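Workshop notebook, glaze and clay body testing
May, entry opened 9:40 a.m.
Present: Lindalva Queiroz, Fergus MacAulay, Sebastião Brandão. Apologies from Jaqueline Magaña.

Purpose: to continue the crazing trials on the Flulell clear glaze over the Wotemberg stoneware body, and to record the decisions taken on the next firing.

Status at opening. The second set of tiles was removed from the small kiln and examined on the bench under the lamp. Tiles from the lower shelf show fine crazing over most of the surface. Tiles from the upper shelf are largely clear, with short lines near the drilled hole. The difference was noted in the previous entry and attributed to glaze thickness. Fergus MacAulay does not accept this explanation and has asked that shelf position be treated as a separate variable. Agreed.

Method for the third set. Glaze to be sieved through the 200 mesh screen and left to stand overnight. Silica addition to be raised from 3 percent to 8 percent, with no change to the feldspar. Each tile is to be dipped once and marked on the back in iron oxide before drying. Tiles without a mark will not be read. Two tiles in the last set could not be identified and their results have been struck from the table.

Kiln. The controller was found to overshoot at the top of the climb. Sebastião Brandão has placed cones on all shelves and will compare them with the log. Until that comparison is complete, the firing temperatures given in earlier entries should be read as set values only. Cooling is to be left uncontrolled – the lid stays shut until the display reads below 70 degrees.

Boiling water test. Lindalva Queiroz repeated the test on the clear tiles, moving them from boiling water to ice water and then brushing them with ink. One tile took ink along the edge. The remainder did not. The ink used was the Rellumis black, which stains the brush and must be kept away from the white slip.

Materials. The Brito silica is nearly used up. Cremilda Miranda has been asked to place the order under the workshop account and to confirm that the grade is unchanged. The old bag is to be kept and labeled for comparison.

Open question: whether the body itself should be adjusted if the higher silica does not close the gap. Jaqueline Magaña holds the earlier dilatometer readings and will bring them to the next review.

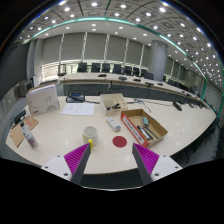 Readings on the third set are to be entered on the facing page, upper shelf first, with the cone results copied in beside them. The sieve has been washed and returned to the glaze room.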